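Save file from Pondoven not showing up after moving to a new console

Asked by wattlebird_mum, 2026-02-01

Hi everyone, I hope this is the right spot for it. My daughter and I have been playing Pondoven together since the school holidays started, and we're up to the lighthouse chapter with 107 recipes in the book (she is very proud of that number!). We were given a newer console in January, so I moved our profile across and downloaded the game again. It starts up fine and even remembers our colour settings, but the only thing on the title menu is New Game. The old console still has everything on it, thank goodness. Have I missed a step, or do we have to start over?

2 answers
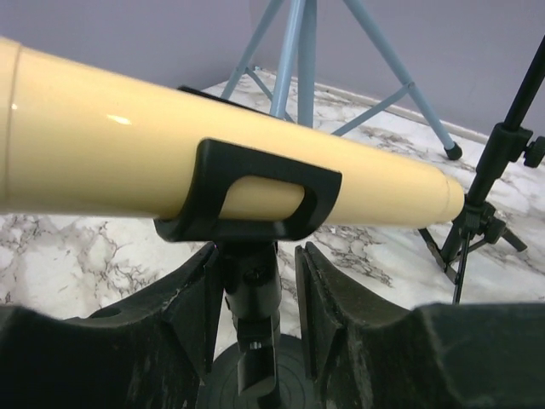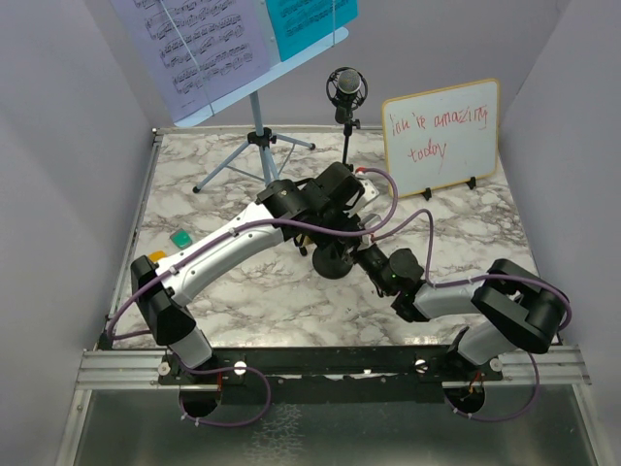

Tahmineh Shirazi

Please don't start over, and please don't press New Game on the new console just yet, even to have a look. Pondoven keeps its settings and its saves in two separate places, and the profile move only brings the settings. I went through the same thing with my brother's copy and spent a whole evening sure I'd wiped his farm.

On the old console, load your game, walk to any inn and sleep once so it writes a fresh save. Then go back to the title menu, open Extras and pick Send Save. It gives you a code that lasts for 15 minutes. On the new console, open Extras, choose Receive Save and type the code in. Ours took a couple of goes on our wobbly internet, and it sat on 80 per cent for so long that I made a cup of tea, but it got there in the end.

One thing to check first is that both copies are on the same version, down in the corner of the title menu. If the old one is behind, Receive Save will be greyed out on the new one. Update the old one, sleep at the inn again, then make a new code. I'd keep the old save until you've both had a good wander around and looked in the recipe book. Give my best to your daughter, 107 is a lovely effort, I stalled at the soups!

Saeed Zarei

What Tahmineh said. If you have the Bisari expansion, install that before you receive the save or it'll say the file is damaged. It isn't, it just can't find the extra island. Had that happen with mine, installed it, made another code and it loaded.

No idea if it's the same on the handheld version, I only play on the telly.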